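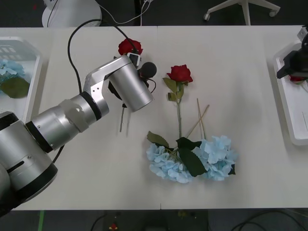
Filport Bucket Kit review: cut flowers at home for five weeks

I have been buying flowers from the market for years and getting four days out of them, sometimes five. The Filport Bucket Kit is sold to people like me. You get two tall buckets with lids, a pair of snips, a stem stripper, a roll of tape for vase grids and a box of 34 sachets of flower food. I paid £55 for it from Saltitz, a garden and homeware shop that also does mail order, and I have used it since the middle of February.

The buckets

These are the best thing in the box. They are grey plastic, narrow at the base and wide at the top, and heavy enough that a full bunch of long stems doesn't tip them over. The handle stays upright when you let go of it, so you are not fishing for it among wet leaves. Litre marks run up the inside and can be read without bending down to them.

The lids have a wide hole in the middle. The leaflet says this keeps the stems straight while they drink. It does, for anything with a firm stem. Tulips went their own way regardless and I stopped bothering with the lid for those.

Both buckets stack, but they stick. Put a bit of folded card between them before you store them or you will be standing in the yard pulling one off the other.

The snips

Good on soft stems, poor on woody ones. They went through daffodils, stocks and alstroemeria cleanly. On roses they were fine until the third week, when I noticed the cut ends starting to look squashed on one side. I had been using them on forsythia as well, which the leaflet tells you not to do, so part of that is down to me. The spring is on the weak side and the catch slips open in a drawer.

I went back to my old Garnico snips for roses and anything with bark. They cost me less than a third of the price of this kit and they have lasted six years. If you already own a decent pair, you are paying for something here you won't need.

The stem stripper

A rubber-faced clamp that you close round the stem and pull down. It takes off thorns and lower leaves in two passes. Hold it loosely. If you squeeze hard it tears the green skin off the stem, and those roses went over first in my vase, heads down by the third morning. Once I had learned to go gently I had no more trouble with it.

It is awkward for small hands. The opening is stiff and there is no way of adjusting it. It also does nothing for very thin stems, which simply slide through.

The flower food

I was curious about this part, so I split a few bunches and put half in plain tap water and half in water with a sachet. Same room, same sort of vase, water changed every second day for both.

Roses: seven days plain, nine with food.
Carnations: no difference I could see. Both were still going at a fortnight.
Stocks: six days each, and both smelled bad at the end.
Alstroemeria: ten days plain, twelve with food, though the leaves yellowed on both.

That is a small trial in one kitchen and the bunches will not all have been cut at the same time, so take it for what it is. What made far more difference was cutting the ends fresh and leaving the flowers in a deep bucket somewhere cool overnight before arranging them. You can do that with any bucket.

One sachet makes a litre. My larger vase takes 2 litres, so with changes I was getting through them quickly. Refills are sold separately and I have not bought any.

The tape

Clear, narrow, and it only sticks to a dry rim. Dry the glass with a tea towel, lay the grid, then fill the vase with a jug through one of the gaps. I found it held well for a week. It leaves a little glue behind, which comes off with hot water and washing-up liquid.

How it compares

The obvious rival is the Tavares set, which I borrowed for a weekend. It has one bucket instead of two, shorter, with no markings. The snips are sharper and the catch is better. There is no stem stripper and no food. It is cheaper, and if you mainly buy one supermarket bunch at a time it would do.

The Saltitz site shows 2,833 ratings for the Filport kit, and the complaints I read through were nearly all about the snips. Mine have not broken. A few buyers said theirs arrived with a cracked lid. Mine came well packed, in a box much bigger than it had to be.

Care

Wash the buckets with hot soapy water and a drop of bleach after every use, then rinse them well. I skipped this once, after the stocks, and the next lot of water had gone cloudy by the following evening. Dry the snips before putting them away, as there was a spot of rust near the pivot on mine after the first week.

Would I buy it again

I would buy the buckets again, and Filport does sell them as a pair without the rest. I would add the stem stripper if I was doing a lot of roses, for a party or a church. The full kit makes sense if you are starting with nothing and want it all to turn up together.

Buckets: 5 out of 5
Stem stripper: 4 out of 5
Tape: 4 out of 5
Flower food: 3 out of 5
Snips: 2 out of 5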